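Tresness Practice Kit: Home Set-Up Guide
Section 2. Folding the divider and laying out the table

If you've come straight here from Section 1, you should have everything out of the shipping box and the box itself out of the way. If you haven't done that yet, go and do it, I'll wait. I wrote this part after setting up the kit more times than I care to admit, and the order below is the one I've settled on. The leaflet that comes with the kit does the table first and the paper last. I do it the other way around, because a big sheet of paper and a table full of small things don't get along.

What you need for this section

The large pink sheet (code 1743 on the packing list)
The stethoscope
The padded case
The small white clip
A gauze packet, still sealed
The bottle with the orange cap
The container with the green cap
A clean table and a dry cloth

You don't need the 729 refill pack yet. Leave it wrapped until Section 5.

2.1 Folding the pink sheet

The pink sheet is the divider that goes in the case between the stethoscope and everything else. It's just paper, so don't expect miracles from it, but a good crease makes it stand up nicely and a bad one makes it flop over every single time you open the lid (ask me how I know).

1. Wash your hands and dry them properly. Damp fingers leave marks on this paper and they don't come off.

2. Lay the sheet on the table and smooth it out with the flat of your hand, starting in the middle.

3. Bring one side over to meet the other. Line up the corners before you press anything! I always want to rush this bit.

4. Pinch the fold at one end and hold it there, then run along it to the far end with your other hand. Go gently the first time.

5. Go back over it, harder. You want a sharp line from top to bottom. 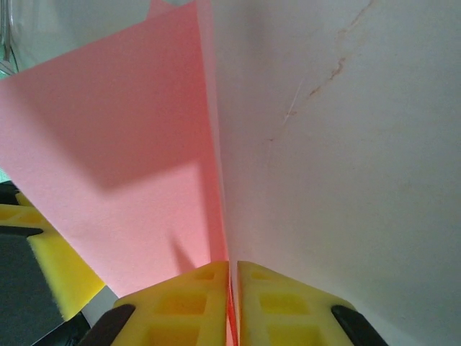 6. Open the sheet back up partway, so the two sides stand at an angle, and let go. If it stays put, you're done. If it slumps, close it and go over the crease one more time.

Note: If your first fold comes out crooked, don't try to fix it by folding right beside it. You end up with two weak creases and a sheet that bends wherever it likes. Flatten it, turn it a quarter turn and start over. I've gotten a perfectly good divider out of a sheet that had already been folded wrong.

Note: The Ukach version of the kit comes with a heavier sheet. The steps are the same but you'll have to lean on it more, and I'd use the back of a spoon for the second pass.

Caution: The edge of the paper is sharper than it looks. Run the pad of your thumb along the fold and keep it away from the cut edge.

Put the folded sheet somewhere flat for now. On top of the fridge works at my house.

2.2 Laying out the table

Now for the fun part. I like to see everything laid out before any of it goes in the case, and I practice from the same layout too, so it's worth getting into your hands early. If you're left-handed, swap left and right all the way through and ignore me when I forget to mention it.

1. Wipe the table with the dry cloth. A pale tabletop is best if you have one. Small white things do tend to vanish on it, but you'll spot dust and fluff right away.

2. Set the padded case down at the far left with the lid up. Keep it closed for now.

3. Put the clip down just to the right of the case. It's small and it loves to roll under things, so it gets its own spot and it stays there.

4. Coil the tubing of the stethoscope into one loose loop and lay it toward the back of the table, with the chestpiece pointing right. Loose is the word here. If you wind the tubing tight it holds the shape, and then you're fighting it when you want to use it.

5. Bring the gauze to the front, near the middle. Leave it sealed. You'll practice handling the packet for a good while before you ever tear one open.

6. Stand the bottle and the green-capped container at the front right, down out of the main working area, so your sleeve doesn't catch them.
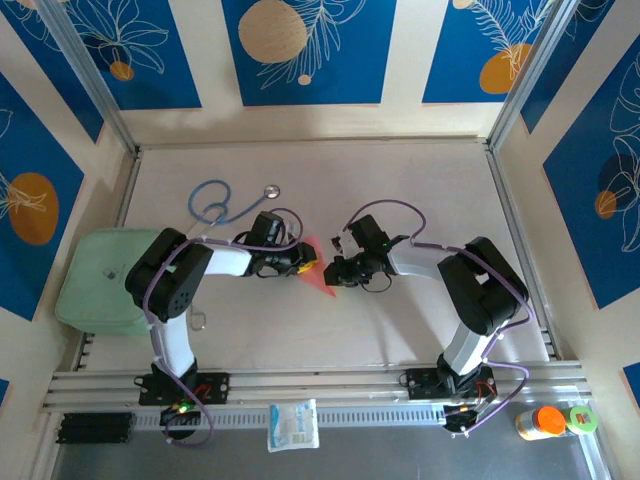
Table layout: padded case at far left, clip beside it, stethoscope toward the back, gauze packet and containers down in front.

Note: You may want the gauze and the bottles up on the table with the rest. I tried it that way all through February and kept knocking the bottle over, so down in front they went. If you have a wide table, suit yourself.

Note: Some kits came with an Urkach case, which opens from the other side. Turn it around so that the lid lifts away from you. Nothing else changes.

Caution: Check both caps before you stand anything up. The orange one can feel closed when it's only sitting on the thread. Give it a twist, then a second one.

Caution: Don't leave the stethoscope out in a sunny window. The tubing goes stiff over time, and a replacement has to be ordered from Kalogeropoulos, who aren't quick about it.

2.3 A quick run-through

Before you pack up, go through the layout a couple of times with your hands. Stethoscope, pick it up, put it back in its loop. Clip. Gauze. Bottle, then container. Say the names out loud if it helps (it helps me, even if the dog gives me looks). I do it once slowly and once at normal speed, and then once more in the evening.

If you keep reaching for something and missing it, move that one thing and leave the others where they are. It's tempting to rearrange the lot. Don't.

2.4 If something's missing

Look under the flap in the bottom of the shipping box first. The clip hides there. If the pink sheet is missing or badly creased, any sturdy paper of the same size will do until the new one comes, and the color doesn't matter one bit. Quote 1743 when you ask for another.

If the gauze packet has a split in the seal, keep it for practice, mark it with a pen so you know which one it is, and take a fresh one from the spares.

Packing everything into the case, with the divider, is in Section 3. Keep the layout as it is until you get there.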